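Old desktop has gotten really loud and shuts itself off, worth fixing or time to let it go?

Posted in Home and Household > Computers and Phones

Maureen Garside

Hi all, hoping somebody can talk some sense into me. I have a desktop tower that my nephew put together for me six years ago and it has been a good old thing. I use it for email, my quilting patterns, the church newsletter and way too many photos of my grandkids. Since April it's been making a noise like a hair dryer, and the last couple of weeks it has started shutting off all by itself. No warning, no blue screen, just click and it's dark. Usually it's in the afternoon when I've had it on a while. If I leave it alone through supper it starts up fine and acts like nothing happened.

I called Bickerstaff, which is the repair place over in Barngate, and the young man said 75 dollars just to look at it, and then parts and labor on top. He also said that at that age I might want to "think about my options," which I took to mean buy a new one from him.

It lives on the carpet beside my sewing table, if that matters. I've never opened it. I have a set of screwdrivers and I'm handy enough (I rewired a lamp last winter and the house is still standing) but I'm scared of breaking something in there. My nephew moved to Oregon and is hopeless at answering his phone.

So should I pay the 75, try something myself, or just give up and buy another one? I'd hate to lose the newsletter files. They go back years and I'm the only one who has them.

Thanks in advance, Maureen

Jade Hartley

just get a laptop. desktops are dead lol. my mom switched and she loves it

Édgar Rengifo

Maureen, please don't buy anything yet! And before I say another word, copy your newsletter files and the photos onto a USB stick or an outside drive. Do it in the morning while the machine is cool. I'll wait. I mean it, do that first, then come back and read the rest.

OK. Carpet plus sewing table plus six years plus shutting off after it's been on a while – I would bet you a very nice lunch that it's full of lint. Those computers pull air in through the front or the bottom, and if yours is sitting on carpet next to somebody cutting and ironing cotton, it's been breathing quilt for six years. The fans spin faster and faster trying to keep up (there's your hair dryer), and when the processor gets too hot it turns the whole thing off to protect itself. Mine did exactly that, and I only have a cat.

You can check before you open anything. There are free programs that show you the temperature inside. After I cleaned mine it sat at 43 degrees Celsius just reading email, and I was thrilled with that. If yours is up in the nineties while you're doing nothing much, there's your answer. If it's nice and low and still shuts off, skip down to the end of my post.

What you need is a Phillips screwdriver, a can or two of compressed air, a soft paintbrush you've never used for paint, and a cup or an egg carton for the screws. I like the egg carton. The side panel screws go in one hole, anything else goes in the next one, and you don't end up with a mystery screw when you're done.

Shut it down properly, flip the switch on the back if there is one, and pull the power cord out of the wall. Then hold the power button in for a few seconds. Take your phone and get a picture of the back with all the cables plugged in before you unplug them. I skipped this once and spent a whole evening wondering why I had no sound.

Now carry it to a real table. Not the carpet, please, and not your lap. Outside on the porch is even better if it's dry, you will not believe the cloud that comes out. On most towers the panel that comes off is the left one when you're looking at the front, and it's usually two screws at the back edge, then you slide the panel toward the back. Don't yank it. If it won't slide there's probably a third screw or a latch. Once the panel is off, lay the case down on its side with the opening facing up, so you can see straight in and nothing is hanging over your head.
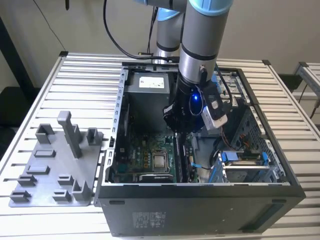
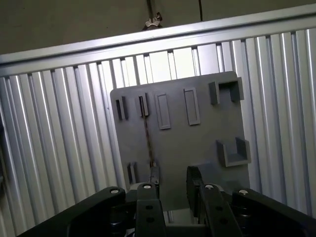

Touch the bare metal of the case before you reach in, and touch it again every so often. I know people who wear the wrist strap and all that, and good for them, but for a dusting I've never bothered. Just don't do it in a wool sweater with your socks on the rug.

Start with the fans. Hold the blades still with a finger or a pencil while you spray, don't let the air spin them like a pinwheel (I know, it's tempting, it makes a great sound). Do short bursts and keep the can upright, otherwise it spits freezing liquid. The big one to find is the fan sitting on top of a block of metal fins, near the middle of the main board usually. Look down between the fins. If you see a gray felt blanket in there, congratulations, you've found it. Loosen it with the brush and blow it out from the side. Tweezers are good too, you can sometimes lift the whole mat in one piece and I find that incredibly satisfying.

Then the front. A lot of cases have a dust screen behind the front cover or underneath, and you can pull that out and rinse it in the sink. Let it dry all the way, overnight if you can stand it. The power supply is the metal box where the cord goes in. Blow through the grille from the outside but do NOT open it up, no matter how dirty it looks. That one can bite even unplugged.

While you're in there, don't go pulling on cables to see what they do. Do press gently on any plug that looks crooked.

Put the panel back, two screws, cables back in like your phone picture, and then please find it a new home off the floor. I built mine a little stand out of a cut-down shelf. An upside-down milk crate works. Leave a hand's width behind it.

If it's clean and still shutting off, then it's either dried-out paste under that metal block or the power supply getting tired. The paste is a cheap fix but it's fiddly, and for that I would let the shop do it. When you call, ask for "clean and repaste" by name and ask for the total price, so you're not paying 75 just to be told it's dusty.

And Jade, no offense, a laptop would be full of lint in that room too and it's ten times worse to clean!

Good luck, tell us what you find in there.

Ruba Nseir

Agree with most of what Édgar wrote, just adding a couple of things.

Please don't use the vacuum cleaner inside it. People always say it's fine, and maybe it is, but the nozzle can build up static and I watched my brother-in-law suck up a little jumper cap that way and go through the bag for it at the kitchen table.

On the files, a USB stick is OK for today, but I wouldn't keep the only copy of years of newsletters on one. I lost a bunch of recipes when mine just quit. Get two, or put one copy in some kind of online storage. The whole folder for our garden club is 33 megabytes with all the flyers, so the newsletters will probably fit just about anywhere. It's the grandkid photos that will eat up the space.

Also, how old is the power strip? We had an old Vestorberg strip that would cut out when the space heater was on the same outlet, and we blamed the computer for a month. If there's an iron plugged into the same strip as your tower, try moving it to another outlet before you spend anything at all. Afternoons are when you'd be pressing seams, right?

I wouldn't write off the shop either. Ask if they do a flat rate cleaning, some places knock the checkup fee off if you go ahead with the work.

Maureen Garside

Oh my goodness, the iron IS on that strip. I've moved it across the room and I'm copying my files as I type this. Compressed air is on the list for Friday, and Édgar, I'll report back on the lint.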